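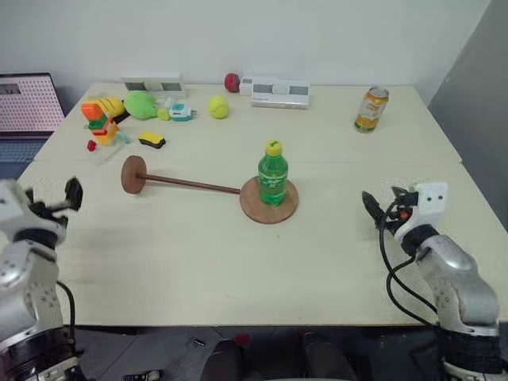 4.2 Choosing what to move first

When we began the Hovholm trials, we assumed, perhaps a little hopefully, that a policy able to pick up a bottle from a bare table would also manage when the bottle was standing on something else. It did so less often than we would have liked, and a good part of this section is about why. The setup is the one shown in Figure 3, with two arms facing a shared table, a green soda bottle resting on the larger disc of a wooden dumbbell shape, and a loose group of toys and other small things toward the back.

Figure 3. The two-arm workspace with the stacked arrangement at the center of the table, seen from the head camera.

The difficulty with such an arrangement is that the bottle and its support have to be treated as a pair. If an arm takes hold of the rod first, the disc may tip and the bottle goes with it. If it goes for the bottle first, the fingers must close well above the disc, and our early policies, trained only on objects that sat flat on the table, tended to aim too low. Khang Đồng suggested that we stop asking the policy for a grasp straight away and let it first name the object that carries nothing else. We call this small added step the Plorna head, and it is trained together with the rest of the network, using the same labels for support that we described in Section 3.

We collected 1,267 demonstrations by teleoperation, all of them by 2 operators who took turns so that neither grew too tired (a tired operator, we learned, grips everything by the cap). For testing we set aside 20 arrangements that did not appear in training, and each was run nine times with the background objects moved between runs. Nhung Tô reset the table by hand after every run, following a printed layout, and we are very grateful for her patience.

With the Plorna head, the policy chose the supported object first in every run on 18 of the 20 arrangements. The other two both involved a support much wider than the thing on top of it, and there the policy would sometimes reach for the edge of the support, much as the Skerkico baseline did. We have not found a satisfying cure for this. Adding more demonstrations of wide supports in April helped with one of the two and left the other as it was, so we report both as failures in the results that follow.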